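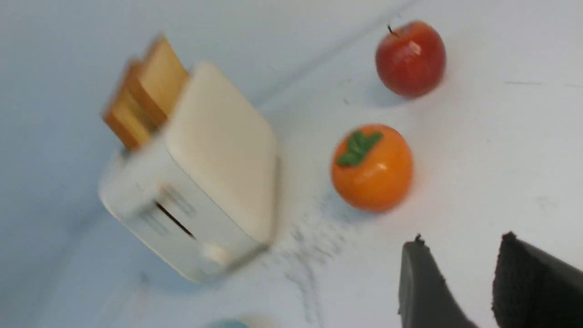
Figure 4-1. Toaster with bread in the slots, apple and persimmon at right.

Section 4. Setting Up the Breakfast Table

4.1 Purpose

This section covers the breakfast table in the Stellircombe practice kitchen at Wondanthorpe. The table is laid with a white toaster, sliced bread and artificial fruit. Staff should complete Section 3 (Power and Lighting) before starting.

4.2 Items required

Toaster, white, with two slots
Bread slices from the Cemeo breakfast box
Artificial fruit: peach, apple, persimmon
Soft cloth, dry
Soft cloth, damp
Form 163, Table Readiness

CAUTION: The kitchen circuit is limited to 3,000 watts. Do not connect the toaster while the kettle or the hot plate is switched on.

4.3 Placing the toaster

1. Confirm that the toaster is unplugged and has cooled completely.
2. Wipe the tabletop with the damp cloth, then dry it.
3. Set the toaster near the center of the table with the lever and the round knob facing the front.
4. Check that all feet rest flat. A toaster that rocks must be replaced from the store cabinet.
5. Run the cord out to the left and leave some slack in it. Do not pull the cord tight or pass it underneath the toaster.
6. Turn the knob to its lowest setting.
7. Press the lever once and let it return. With the toaster unplugged it should not stay down.

NOTE: The slots are counted from the front of the table. "Left slot" and "right slot" have the same meaning throughout this guide.

4.4 Placing the bread

1. Hold the slice upright by a top corner, with the crust edge uppermost.
2. Line up the slice with the right slot and lower it straight down.
3. Release the slice once its lower part is inside the slot. Do not force it.
4. Leave the left slot open unless the session sheet calls for two slices.
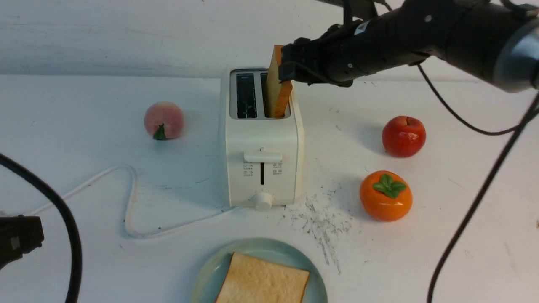 Page last changed: Sun 7 March

With the lever up, the slice remains well above the top of the toaster and can be taken out by hand. If a slice catches while it is being lowered, lift it clear, check the slot for broken crust and begin again. Bread that has started to crumble is to be discarded. Slices are not to be trimmed to fit.

WARNING: Never place a knife, fork or other metal object in a slot. Unplug the toaster before removing anything that is stuck.

4.5 Placing the fruit

1. Wipe each piece with the dry cloth.
2. Place the peach to the left of the toaster with its leaf toward the front.
3. Place the apple to the right and farther back, stem up.
4. Place the persimmon below the apple, closer to the front, with the green calyx up.
5. Keep the fruit clear of the cord and off the top of the toaster.

NOTE: The artificial fruit must not touch a warm toaster. Pieces that have softened or lost their leaves are returned to Afolabi Supply using the label inside the box lid.

4.6 Checking the finished table 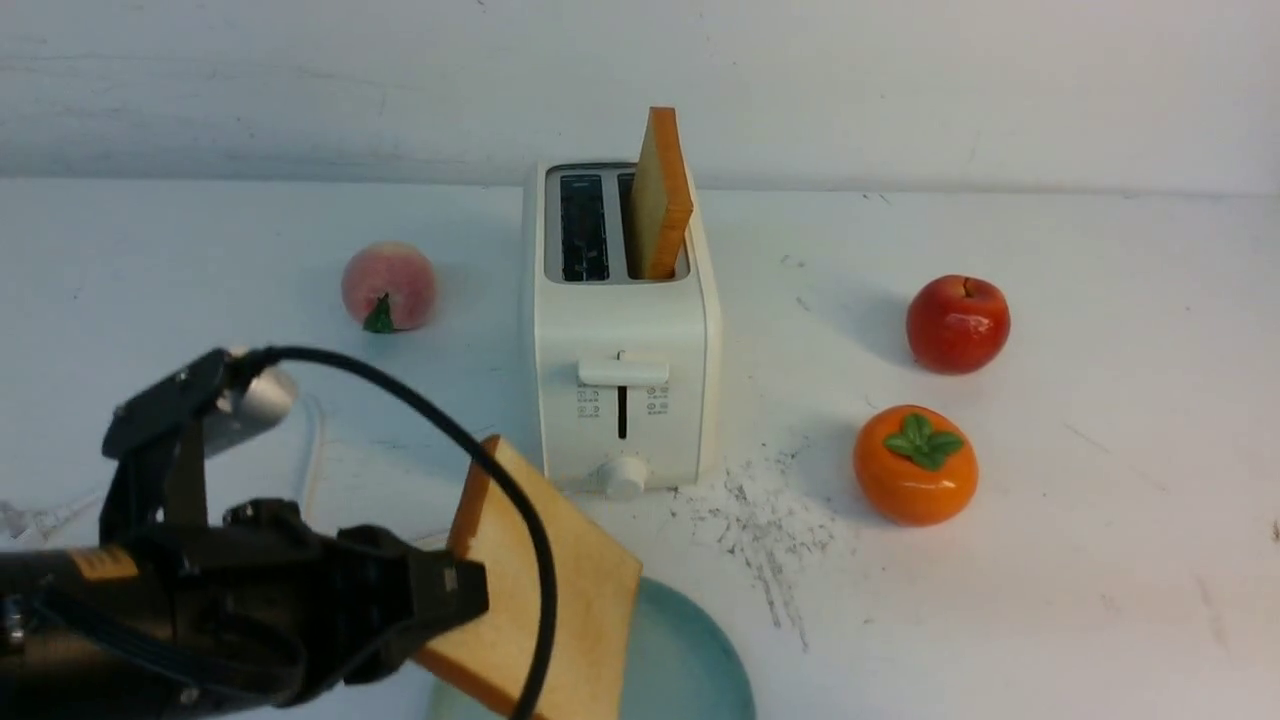
Cleaning is part of the readiness check and is repeated each time the bread is changed. Look over the tabletop from the front and again from the right side, where marks are easily missed against the white surface. Dark smudges and specks such as those between the toaster and the persimmon must be removed before Form 163 is signed. Lift off loose material with the dry cloth first and follow with the damp cloth, working toward the front edge. Marks that remain after a second wiping should be entered under "Surface" on the form.

Before the table is released for use, confirm the following:

The lever is up and the knob is at its lowest setting.
The bread stands in the slot named on the session sheet.
Each piece of fruit is in its place.
The tabletop is clean and dry.

4.7 Heating the toaster

If the session includes heating, move the toaster forward so that it stands well clear of the wall, and remove the fruit from the table. Plug in the toaster only when the user is ready to begin. A member of staff must remain at the table until the toaster has been unplugged.

4.8 Storage

Empty the crumb tray after the last session of the day. Coil the cord without bending it sharply at the base, and return the toaster to the store cabinet once it is cool. The deep cleaning scheduled for December is described in Section 9.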